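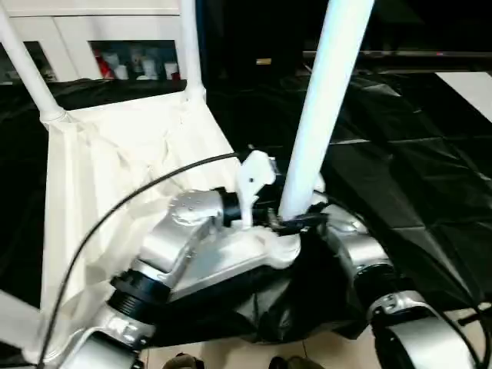
Two arms and a length of white tube at the Josora workshop in Tukirbridge.

Print this article
E-mail this article

Nuria Tesfamariam talks fast when she gets onto the subject of chair legs. She has spent the winter teaching a pair of robot arms to handle them, and she does it by steering the arms herself from a few feet away, every bend of the wrist and every squeeze of the fingers.

"You can write a program for a leg that's always in the same spot," she says. "But a chair on its side rolls a little, the tube slips a little, and you fix that without thinking. That's the part I want the robot to get – the fixing!"

Josora has been at it since she and Euan Gillies moved over from McIver. Each run of the task, start to finish, is one demonstration, and they have saved 104 of them. Gillies wanted to stop at 100. Tesfamariam kept going, as she wasn't happy with her left hand.

"My left hand is lazy," she says, laughing. "It holds and the right hand does all the interesting stuff. Well, the robot copies that. So I went back and made the left one work for its living." 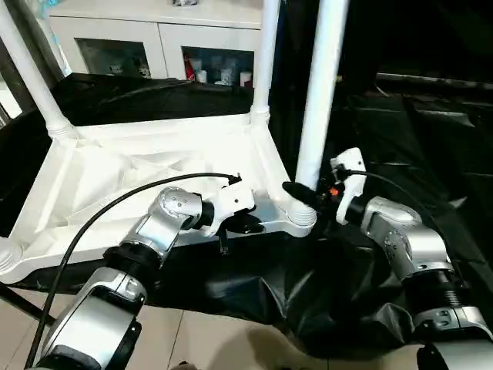
She found out early that speed was a trap. Her first runs were quick and a bit showy, and the arms learned to rush in and bump things. Now she slows down just before contact, waits a beat, then closes the fingers. A good run takes her almost 5 minutes, and she comes out of it with stiff shoulders and usually wants to go again right away.

The bad runs go into a folder of their own. She used to delete them. Then she noticed that a run where she fumbled and recovered was often worth more than a clean one, and she pulled 57 of them back out to watch again.

"I love those," she says. "You see yourself get it wrong, back off, try from the other side. How else would it learn to back off?"

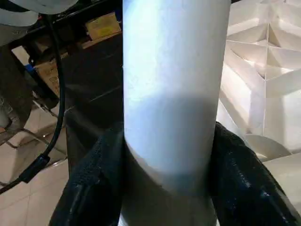
Davina Strachan is less sure about the fumbles, and says a learner that sees too many of them may pick up the fumble along with the recovery. She would rather guide the arms by hand, pushing them through the motion, and keep the paths short.

Tesfamariam has tried that too. "It's great for feel," she says. "But I've got two hands and there are two arms, and then who's moving the fingers?" The two of them plan to compare both methods at Sesetstead in February, using the same chair.

Print this article
E-mail this article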